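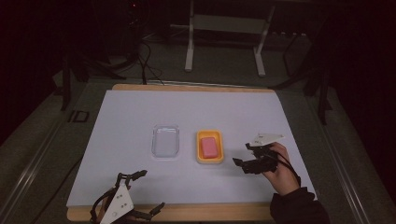

Home Features Money House Food Archive

Print this article | E-mail this article

The Well-Sorted Life, and Who Is Selling It

By Ye-rin Ok

The invoice came to $1,025. Zewditu Beyene keeps it in a kitchen drawer in Peltden, folded under the takeout menus, and she got it out for me before I had my coat off. It covers a single day's work by two people from a home organizing firm called Greltik, plus what the firm calls "product." Product means bins. It also means shelf risers, drawer dividers, a label maker she was encouraged to keep, and a turntable for the cooking oils.

"They were very nice," she said. "I want you to put that in."

They were very nice. They arrived early and took their shoes off. They emptied every cabinet onto the dining table, asked Beyene a lot of gentle questions about her relationship with lentils, and put everything back in matching containers with the names facing out. She cried a little when she saw it, she told me, and she posted the pictures that night.

Five months later the flour is back in its paper bag, standing next to the container that was bought to hold it. The bag holds more than the container does, so a new purchase always left some over, and the some over had to live somewhere. For a while it lived behind the container. Then it became easier to skip the pouring.

I've spent much of this spring in other people's kitchens and hall closets, and I have seen a lot of flour in this condition.

A business with a good story

Organizers used to be hired by people in real trouble: a parent had died, a house had to be emptied, the hallway was no longer passable. Those jobs still exist and the people who do them well deserve more than they get. What has grown up beside them is something closer to decorating. The customer has a working kitchen and a nagging feeling. The firm sells relief from the feeling, and most of what it leaves behind is plastic.

Greltik is open about how the money works, if you ask twice. Wichai Thongsuk, who manages its Peltden branch, told me that labor "pays the rent" and that the firm adds a markup to every container it supplies. He wouldn't say how much. I priced the turntable from Beyene's invoice at the hardware store across from her dentist and found what looked like the same item for less than half.

Thongsuk wasn't bothered by this. Clients are paying for selection, he said. "Anybody can buy a bin. They buy the wrong bin."

Maybe so. I'd still like to see a single consultation that ended with the advice to buy no bins at all. I asked Thongsuk for one, and he said he would look into it. That was before Memorial Day.

What the numbers don't say

The pitch usually comes with some science attached. Clutter raises stress, you will read, and tidy people sleep better, eat better and save money on groceries. Greltik's brochure says its clients "win back 8 hours a month." I asked where the figure came from and was sent to Noiphan, a home inventory app that shares a parent company with Greltik, a fact the brochure leaves out.

The figure turned out to be an average from a survey. The survey went to paying users of the app, inside the app, in the first weeks after they signed up. They were asked how much time they felt they were saving. I don't doubt that people who have just spent money on a system feel it's working. I felt the same way about a rowing machine.

Lamduan Wiriya teaches statistics at the community college in Tromstead and was kind enough to read the survey for me over lunch. She got as far as the second page and put it down.

"There's no before," she said. "There's no comparison. You couldn't tell from this whether they saved time or lost it." She was more interested in the people who hadn't answered. Users who had dropped the app weren't in there, and she suspected they would have had the most to say.

As for stress, the studies I could find mostly showed that people who describe their homes as messy also describe themselves as stressed. That could run in either direction. Someone working two jobs with a sick kid has both a pile of laundry and a short temper, and a set of labeled baskets won't do much for either.

The case for it

I don't want to be a crank about this. Kamol Nilsuwan runs a one-man organizing service out of Tromstead, and I went along with him for a day expecting to be annoyed. His client was a retired bus mechanic with bad knees. Nilsuwan moved the heavy pots down from the top shelf to waist height, moved the coffee next to the coffee maker, and threw out 11 expired bottles of salad dressing with the client's full agreement. He sold the man nothing. For the tea bags and loose batteries he used shoeboxes he found in the bedroom closet, with the lids cut off.

The whole job took a morning. The mechanic seemed pleased in a quiet way and then wanted to talk about transmissions.

Nilsuwan used to work for a bigger firm, one he asked me not to name, and he left over the bins. There was a monthly target. "You'd finish a job, and it was a good job, and they'd ask why the ticket was so small," he said. He makes less now. He also gets a fair number of calls from people who have already had the full treatment, want it undone, and are embarrassed to phone the firm that did it.

His opinion, which I've come around to, is that a kitchen drifts toward the way it's used. You can fight that for a while. If the mail lands on the counter by the back door, it is going to keep landing there, and the sensible move is to put something under it. An expensive wall pocket in the front hall, labeled MAIL, will hold the same two catalogs until the house is sold.

Buying your way to less

What bothers me most is the order of things. The magazines (this one too, we have run our share of pantry spreads) tell you to own less and then show you what to buy. The empty container is sold as a kind of discipline. It sits on the shelf at the store looking calm, and you take it home, and by August it's holding dead pens.

Firms have an answer to that as well. Greltik now offers a "refresh" plan, a return visit every season at a reduced rate, for homes that have slipped. Thongsuk calls it maintenance, like changing the oil. It struck me as a strange thing for a company to sell after promising a system you'd never have to think about again.

Beyene was offered the plan and took a few days over it. She priced it out on the back of the invoice, in pencil, and I could still see where she'd pressed hard enough to go through. She said no. She did keep the turntable, and she showed me how it spins.

The extra containers have gone down to the basement. They're stacked on top of the boxes that were down there already, and she has been meaning to deal with those too. The day I visited, she had an appointment with nobody about it. We had coffee, and she scooped the sugar straight from the bag.

Print this article | E-mail this article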